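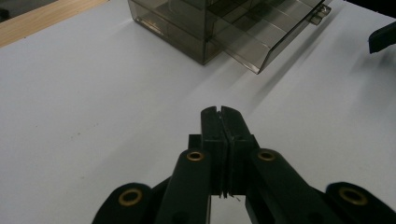 Figure 1. Translucent brown storage box on the white table, drawer partway out.

Small Storage on a Shared Work Table
Project report, Interior and Household Design
Uliana Stelmakh and Vesna Stojanovska
November 24, 2024

1. Background

The work table in our studio is used by three class groups. Pins, clips, erasers and spare blades end up on the tabletop, and people spend time looking for them. In March we were asked to pick one everyday storage problem and test a fix that costs little and needs no tools. We chose the table.

2. What we used

We compared two kinds of storage. The first was an open tray, which we called Broneo in our notes. The second was a plastic box with a drawer, which we called Clometti. The box is the one in Figure 1. The plastic is a smoky brown that lets some light through. We wanted to know if a tinted box would still let people tell what was inside without opening it.

The budget was 2,000 points in the course credit system. The tray cost 398 and the box cost 519, so we stayed well under.

3. Method

Each product stayed on the table for the same number of class sessions. We put the same small items in both. At the end of a session we wrote down which items had been put back and which were left on the tabletop. We also asked students to find one item and timed them with a phone. Uliana did the timing and Vesna kept the notes.

We did not put labels on anything in the first round. Labels were added in the second round, on the top of the box and on the rim of the tray.

4. Results

Finding an item was faster with the tray in the first round. Students could see everything at once. With the box, most of them pulled the drawer out all the way before they started looking, even when the item was near the front. After we added labels the difference was small.

Putting things away went better with the box. The tray filled up with other things, mainly pencils and paper scraps, and by the last session it was hard to use. The box stayed in order. The drawer was often left open at the end of class, and twice it was bumped by a sleeve or a bag.

The tint was less useful than we expected. Large items showed through as dark shapes, but pins and clips could not be told apart.

5. Problems

Our groups were different sizes, so the times are hard to compare. One session was lost to a fire drill. We also moved the box closer to the wall in round two, which may have changed how people used it.

6. Next steps

We would keep the box and add a divider inside the drawer. Vesna has drawn a simple one from folded card, and the template is in Appendix B with the session notes.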